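4.2 Slip-aware closing for soft and brittle items

The planner described in Section 4.1 hands over a pose and an approach direction, and at that point most pipelines simply close the jaws to a fixed width. We began the same way. On rigid items the fixed width works well enough that there is little reason to change it, but bread punishes it quickly: a width that holds a dense bun will crush the layers of a pastry, and a width that spares the pastry lets the bun turn between the pads. We wanted one closing routine for both, with no per-item tuning, and we are delighted with how little code it took.

The routine, which we call Ekpo, runs as a small state machine inside the arm's control loop. It starts when the planner reports that the fingers are on either side of the item. The jaws close at constant speed until the motor current rises above a baseline measured during the approach itself, so the baseline is fresh for every grasp. From first contact onward, Ekpo stops commanding width and commands effort, raising it in small steps. After each step it lifts the hand by 2 mm and compares the expected load with the measured one. If the load is following the hand, the effort is frozen and the lift continues. If it is lagging, the hand goes back down and the effort goes up one step.

Perception enters at a single place. The segmentation mask gives us the outline of the item, and we use the outline to choose which of its axes the jaws should close across. For wedge-shaped items this matters a great deal — closing near the point squeezes the item out like a seed, while closing across the broad end gives the pads something to hold (Figure 6).

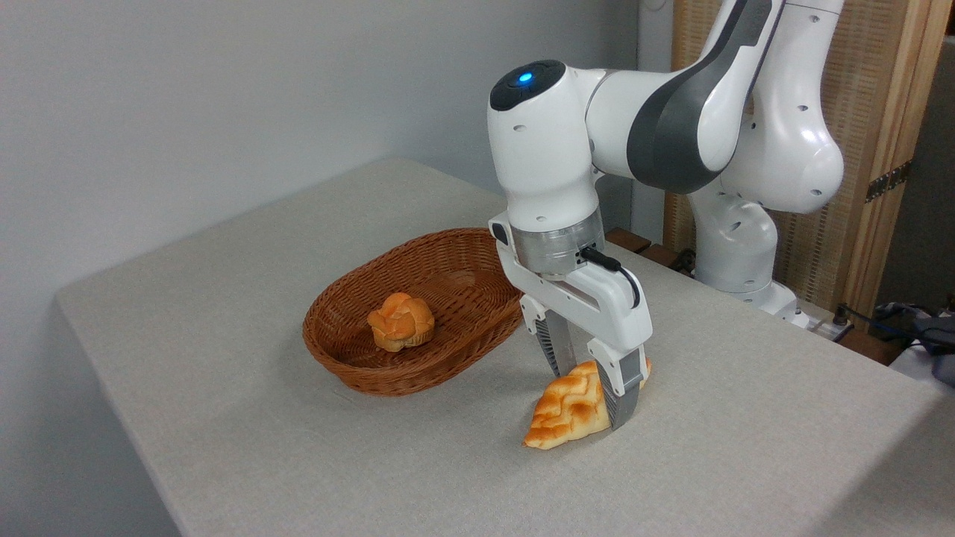

Figure 6. Grasp pose on a wedge-shaped pastry, with the jaws toward the broad end.

Byung-chul Yeo objected on reading an early draft that the lift test confuses two things, a slipping item and an item that bends under its own weight, and that a long, limp loaf would send the controller into a loop of ever higher effort. The objection is correct, and we could reproduce it the same Wednesday. Our fix is a cap: after four steps without improvement, Ekpo keeps the current effort, reports "compliant item" to the planner, and asks for a new pose closer to the center of the mask. Yeo's case now ends in a second attempt instead of a flattened loaf.

We tested the routine on 20 bakery items, each grasped repeatedly from random placements, for a total of 143 grasps. The fixed-width baseline was given the same placements in the same order. An item counted as damaged if either of two raters, working from the items alone, could point to the side that had been held. Full counts are in Table 3. The largest gains came on laminated pastries, as we had hoped. What we did not expect was a gain on plain buns too, and the logs give a clear account of it: the baseline often made contact with one finger first and pushed the bun off center, whereas the slower effort ramp left time for the bun to settle between the pads.

The load comparison runs at 100 Hz on the same computer as the planner. An earlier version ran it in a separate Skodeck node, and message delays there were long enough to make the lag test unreliable. Moving it into the control loop removed the problem and, pleasingly, two of our four tuning constants. The remaining two are the effort step and the lag threshold. Both were set once, on items outside the test set, and left alone.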